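Semwal Dried Mango, 571 g bag

I'm a bit obsessed with this one, so forgive me if I go on! I first tried Semwal mango at the Ornholm winter market in January, and I'd eaten half the sample tray before I asked the price. It's sweet, chewy and just sharp enough to keep you going back.

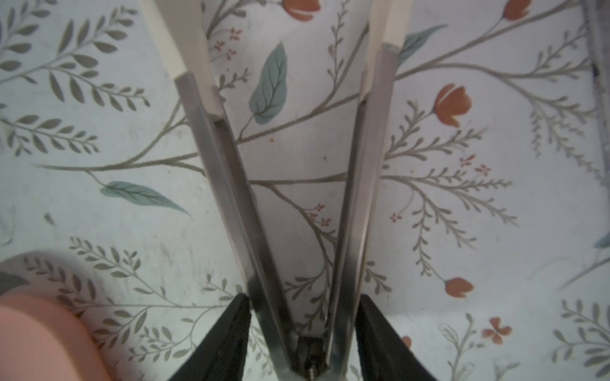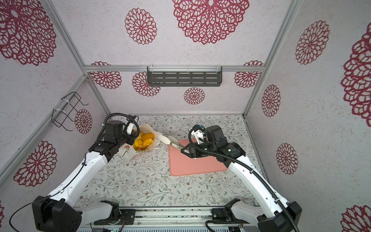
What you get

One 571 g resealable pouch of sliced mango, no added sugar. I split mine into 20 small portions for the week's lunchboxes (they never last the week).

How I eat it

Straight from the bag, mostly. It's also lovely snipped into porridge, or soaked in hot water for 7 minutes and stirred through yoghurt. My friend Ximena Trujillo puts it in a chicken curry and I was doubtful, but I've made it twice now.

Keeping it

Cool cupboard, bag closed. It goes a bit leathery if you leave it open, but a splash of orange juice brings it back nicely.

Delivery

Orders go out from our Brornell shop every weekday. If you want a full case for a café or a party, drop me a line first and I'll check what's on the shelf.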